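Chapter 7
Setting Up and Looking After a Two-Arm Picking Cell

By the end of this chapter you should be able to set out the work area for a two-arm cell, check its cables and joints before a shift, and find the cause of a dropped part. You will need the joint diagrams from Chapter 3 and the logbook pages at the back of the book.

7.1 The cell used in this chapter

Our working case is the training cell at Pallthorpe, where the arms move molded plastic shells between shelving and a bin. The cell runs from an Imosix controller, and its daily checks follow a sheet first drawn up at Arkik. Your own equipment may differ in layout and in the names of its menus, but the order of work will be much the same.

A dropped part is often put down to the program. In most of the cases logged at Pallthorpe the program was fine and something in the work area had changed – a bin had moved, a cable had caught, or a finger joint had worked loose. The setup is therefore checked first, and the program is opened last.
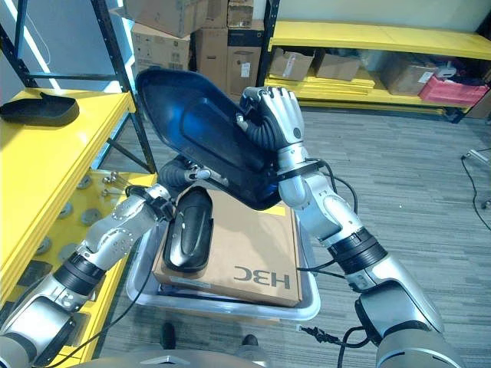

Cable slack is the first item on the sheet. Each arm needs enough loose cable to reach its farthest position without pulling on the wrist, and no more than that. Move both arms slowly to the working position before you judge it. With the blue shell lifted over the bin, a black cable hangs from the left arm and curves down across the bin, and a thinner one loops from the right forearm toward the floor. Cables in these places should be followed by eye through the whole lift, at reduced speed, with one hand near the stop button. Note any point where a cable touches the bin rim or the part.

Next, look at the sleeves at the wrists. A corrugated sleeve should turn freely with the joint and sit square at both ends. Replace a sleeve that has split. Tape holds for a day or two and then creeps into the joint.

7.2 Fixing the positions of shelf and bin

The controller stores each pick point as a distance from the base of the machine. If the shelf is pushed back 14 millimeters, every stored point on it is wrong by the same amount. Mark the feet of the shelf and the corners of the bin on the floor, and check the marks at the start of each shift. On carpet, use stitched tabs – tape lifts.

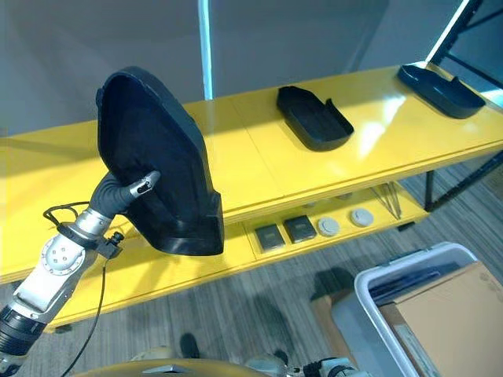

After any move, however small, teach the first pick point again and run one part at low speed. If that part seats well, run the rest of the row. If it doesn't, stop and measure from the base before changing anything in the controller.

Finger joints are checked every 600 cycles. Close the hand on the test block, pull gently, and compare the reading with the Atanasov table in Section 7.5. A reading under 34 means the joint should be tightened and tested again.

Before you read on

Copy the first page of the daily sheet (page 165) into your logbook. Fill in the cable and sleeve lines for a cell you have access to, and leave the finger joint line blank until you have worked through Section 7.3.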